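**Ticket:** Cabinet door episodes failing review under the site's door rules
**Opened by:** Jeferson Lins
**Picked up by:** Beatrice Mwakalinga
**Site:** Drumport
**Status:** open, fix in trial

**Jeferson, 9:10**

Batch 14 came back from review with 28 episodes rejected, all from the "open both doors, then close both doors" task. Reviewer note is the same on every one: "door contact outside rule 2." I reread rule 2 and I think we were following it, so I'd love a second pair of eyes. The rule as printed on our sheet:

> Doors are moved by the handle or the free edge. Fingers stay off the inner face.

We open by the free edge. We close by the free edge too, except for the last bit of travel, where people give the door a nudge from wherever they happen to be. Is that what's getting flagged?

**Beatrice, 9:35**

Hi Jeferson! Great timing, I've been wanting to tidy up the door rules for weeks. Yes, it's the nudge. I pulled 11 of the rejected ones and in every one the operator ends up pressing the inner face with the finger backs while the door is on its way round. It looks fine to a person watching, but the policy that Fahmy trains from this data learns to shove doors with the back of the finger, and on the arm that's where the mounting plate is. Hard plate, painted door, you can guess the rest.

Can you tell me:

- which cabinet you're on (drawer on top, or no drawer?)
- whether both doors start fully open or wherever they land
- if the stickers are still up inside

**Jeferson, 9:52**

Drawer on top, white doors left and right, shelves in the middle. Doors start wherever they land, because the sheet doesn't say. Stickers are up, on the back panel and on both doors. I'm very happy to hear it's the nudge, I was afraid it was calibration and we'd be redoing the whole month.

**Beatrice, 10:20**

Not calibration! Checked first thing, tracking is solid through the whole batch.

Okay, so two separate things. The start position isn't in the sheet and it should be. Sultevgate had the same gap and they fixed it by swinging both doors out as far as the hinges comfortably allow before each take. It makes the episodes so much cleaner, and it leaves loads of space for the fingers to come in along the edge.

Second, the nudge. Please try this sequence:

1. Both doors fully open, drawer shut, then start recording.
2. Fingers open, come up to the free edge of the left door from the outside.
3. Close lightly on the edge. The pads should do the touching, never the plate.
4. Walk the door round. Move your feet! Most of the bad wrist angles come from people planted in one spot.
5. When the gap gets too narrow for a finger, let go, back off, close the fingers, and push on the *outer* face with the tips.
6. Same again on the right.

Step 5 is the new part. It costs a moment per door and it is worth every bit of it.

**Jeferson, 11:40**

Ran it. The sequence is lovely, honest opinion. Left door went nicely from the first try. Right door is harder for two of us, as we come at it across our own body. Question: may we switch sides and use the other gripper for the right door, or does one gripper have to do the whole task?

Also a small one, the drawer. If somebody bumps it partly open while setting up and only notices during the take, do we stop?

**Beatrice, 11:58**

Use whichever gripper is nearer! The one-gripper wording is left over from the old Tristia protocol, when each operator had a single unit. I'll strike it. The only thing I'd ask is that the idle gripper stays well clear of the door you're moving. Two grippers near one hinge is how we pinched a pad in February.

Drawer: stop, shut it, start again. Don't close it mid-take, it becomes part of the task and then we have episodes labeled as doors with a drawer in them. Mark the aborted one "setup" and it won't count against your reject rate.

**Jeferson, 1:30**

Perfect, thank you. One of the new operators asked about the stickers. She was steering around them so as not to cover them up. I told her not to worry, is that right?

**Beatrice, 1:44**

Quite right, and good of her to ask. They can be covered during a take. What they mustn't do is move between takes of the same batch, so if one starts peeling, leave it until the batch is finished and write it in the log. The markers on the gripper plates are a different story: those stay clean and unobstructed all the time, so no sleeves or cables hanging across them.

Proposed text for the sheet, shout if anything reads badly:

> **2a.** Doors start fully open, drawer closed.
> **2b.** Move a door by its handle or free edge, pads only.
> **2c.** Final push on the outer face, fingers closed.
> **2d.** Use the nearer gripper. Keep the other one clear.
> **2e.** Anything out of place at the start: stop, label "setup", reset.

**Jeferson, 2:15**

Reads really well. Could 2a say "both doors"? Somebody will ask. I've got the crew on the new version now and will send the first takes over for you to review before we redo the 28.

**Beatrice, 2:21**

"Both doors" it is. Send them as they come, I'm at my desk until five and I'm looking forward to these. Leaving the ticket open until the redo has passed review.

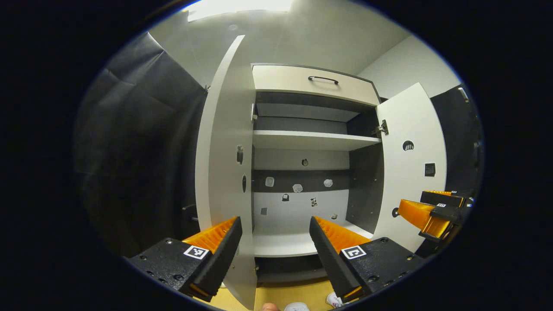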